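Budget time again! I've been putting together our bid for the second two-arm bench at Himby, and I've got as far as mocking it up on screen with the red crate before we spend a penny. 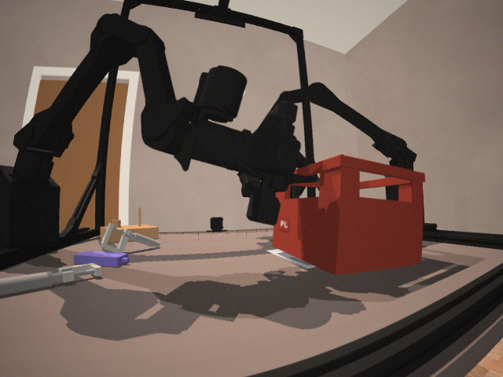
Do we need to buy both arms at once? No, the Trollstead quote lets us take one now and add the other in February, but the overhead frame has to go on the first order.

Spare fingertips are the bit I always forget (sorry, Renaud budget holders). They're down at £203 a set and I've asked for 2 sets.

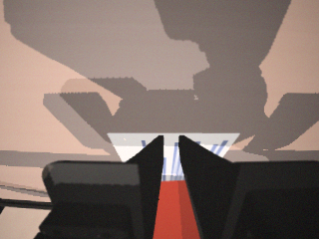
Delivery is another £339 — cheeky, I know — and the training day comes to £1,419, so do shout before I send the form off if you think we can share one with Zurkville.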